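Week 11: Side quests, open maps and the problem of "optional"

Reading for this week: chapter 4 of the course pack, plus the quest log for Plirkari (the printed one, since the online version has gaps).

Last week we took the developers at their word and called Plirkari an open game. This week I want you to stop doing that. The box says 102 quests, "play them in any order". Sit down with the quest log and a pencil and the claim starts to look thin.

1. What "optional" means in practice

A quest is optional if you can finish the game without it. That is the usual definition and it is a weak one. In Plirkari you can skip the ferry quest at Lokstead and still reach the ending. You will also miss the lantern, and without the lantern the mine takes an evening of walking into walls. Is the ferry quest optional? The manual says yes. I would say the manual is selling something.

Compare the smuggler's errand in the same town. It gives you a hat. The hat does nothing. I have more respect for the hat.

For the seminar, sort the Lokstead quests under these headings:
- needed to reach the ending
- not needed, but the game punishes you for leaving it out
- can be left out with no effect at all

Expect to argue over the second heading. Students always want to put the beekeeper there, and I am not convinced.

2. When the door shuts

Trunus handles this differently. Its side quests open when you get the airship and close when you enter the tower. The game gives one warning, from a guard, in a line most players click through. Of the 174 entries in the Trunus quest log, 41 vanish at that point.

Defenders of the design say it makes the choice matter. Perhaps. A choice matters when the player knows one is being made. Ask yourself whether you would have known without a guide open on your lap, and be suspicious of anyone who says they did.

3. Walkthroughs as evidence

Be careful with these. A walkthrough puts things in the order the writer played them, or the order that was easiest to write up. It then gets copied, and after a while people talk about "the proper order" as if the game had one. Two of the Trunus guides in the course pack share the same wrong turning in the marsh. Work out which copied which before you cite either.

Also, please stop writing "the player feels". Which player? Say what the game does and leave the feelings to somebody who has asked.

4. For next time

Play Trunus as far as the tower and do not go in. Write down every quest still open, and where you first heard of it. One page. Colombo's essay on wasted time is worth reading alongside, though I think the middle section proves much less than it claims.
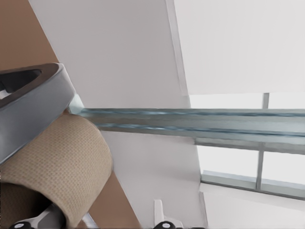
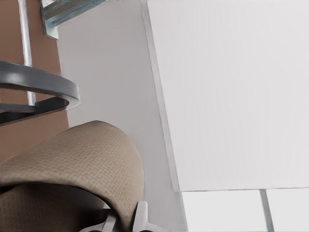

Sandro Benedetti
Lecturer, Game Writing and Design

Notes last changed October 10, 2018. The April version had the two Lokstead quests the wrong way round in section 1, so throw it away if you still have it.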